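关于我们

Divwood是一间做木饰面和室内搭配的小工作室，名字很直白，木头是我们最喜欢的材料，聊起来就停不下来！

工作室由唐晨曦和夏安琪一起开张，最早只有一张工作台、一堆旧门板，后来搬到现在这个230平方米的地方，前面是样板间，后面是木工房。曹小青管木料，方佩玉画图，徐蓉蓉负责陪客人挑颜色（她能陪你挑一整个下午，茶管够）。

我们特别爱中等深浅的暖棕色。斜着走的木纹，深一道浅一道，早上看和傍晚看味道不一样，配一块浅色地毯，屋子一下子就松快了。墙板、柜门、床头，都可以从这样一块板子开始想。 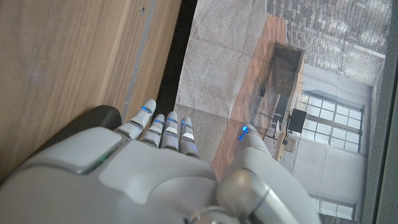
佩玉却总说，木纹别铺满，一面墙有了，其余的地方就让给白墙和布料，不然人坐在里面会觉得闷。这句话我们吵过好几回，现在样板间里基本听她的。

料架上常备223块样板，欢迎上手摸，也可以借回家，靠在自家墙边看几天再定。借样板押金200元，还回来就退，边角有点磕碰没关系。第一次来，最好带上户型图和几张家里的照片，沙发、窗帘、地板都拍一拍，手机拍的就行。

每周三下午木工房开放，可以看小青开料、打磨、上木蜡油，想自己动手磨一块小板带走也行，围裙我们有！小朋友请由大人陪着进来。

样板间晚上七点关门，门口可以停自行车，按铃稍等一下，后面机器开着的时候我们听得慢。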